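### 4.2 Sorting chargers and cords

I picked this chore because my own desk drawer is a mess — everybody has a drawer like it. We gave the two-arm setup adapters, power strips and loose cords, and ran 89 trials over 3 days. Blocks and cups are easy to write papers about, but I wanted to know if a machine can do the job people hate. My short answer is not yet. Lavanya Bangera, who scored the trials with me, is a bit kinder and says "sometimes." 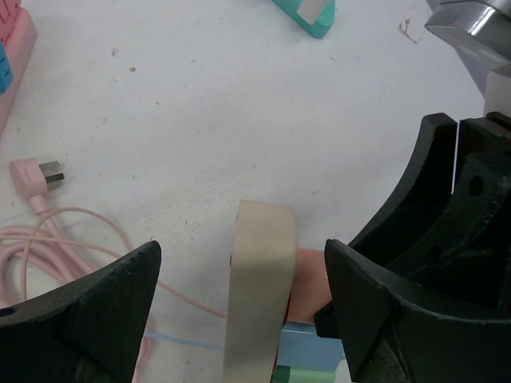
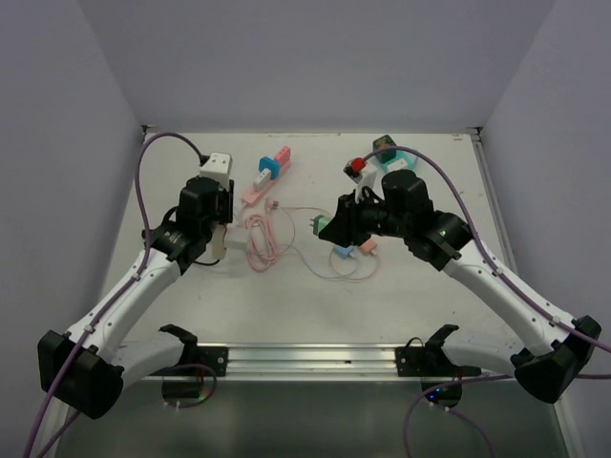

**Figure 2.** The sorting task on the white tabletop, with thin cords among the colored pieces.

Cords gave us far more trouble than plugs did. A plug keeps its shape, so the planner can treat it like any small box, while a cord ends up somewhere new each time you touch its neighbor. We come back to this in Section 5, where Hadgu gets the same task with the cords tied up first.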